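The Tulip Fault

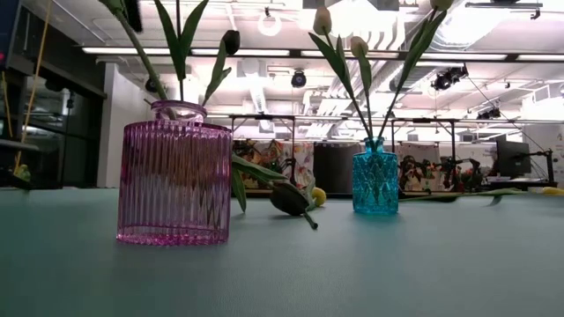
Why would a robot arm let go of something it was holding perfectly well? In our case, a loose connector at the wrist dropped the power to the gripper for a moment, and a gripper with no power and no spring has no opinion about tulips.

It took me most of April to be able to write that sentence.

The task is flower arranging. Pick a stem off the table, put it in a vase, repeat until the vases are full or I am. It was supposed to be the easy one. We'd spent the winter on cable routing over at the Prodham site, which is miserable, and somebody at Berkstead thought flowers would be good for morale.

The log had 3,514 attempted picks in it when I started looking. Of those, 2,209 ended with a stem in a vase. Plenty of the rest were ordinary misses: wrong angle, leaf in the way, stem too short to grab. I can live with those. The ones that bothered me were the drops in mid-air, with a good grip reported right up until the stem was on the table.

So naturally I blamed the software. I blamed the Joshi planner first, since it had been updated the week before, and rolled it back. Drops continued. I blamed the finger pads and swapped them. I blamed the tulips, which are slick and top-heavy and flop around in ways nobody wrote a model for. I spent a whole Sunday wrapping stems in tape. The robot dropped the taped ones too.

What finally gave it away was the elbow. Every bad drop came when the arm swung out past a certain point to clear the taller stems, which pulled the cable tight at the wrist. I stopped the arm, locked out the power and put a finger on the connector - and it wiggled. A latch the size of a grain of rice had cracked. The voltage dip was over in 30 milliseconds, and our logger samples too slowly to have caught it.

The part that isn't funny is that the Stollau gripper then powered back up and closed again, on its own, without being asked. On a tulip that's harmless. I'd been reaching in there between runs to pick up stems with the arm merely paused, probably 10 times a day, and I'd like to keep these fingers.

The latch is replaced, the cable has some slack and a proper clamp, and the gripper now stays dead after a power loss until a person resets it. The reset button is also outside the arm's reach, so you have to walk over there. I've had two complaints about the walk.

Next up is working out why it hates the yellow ones.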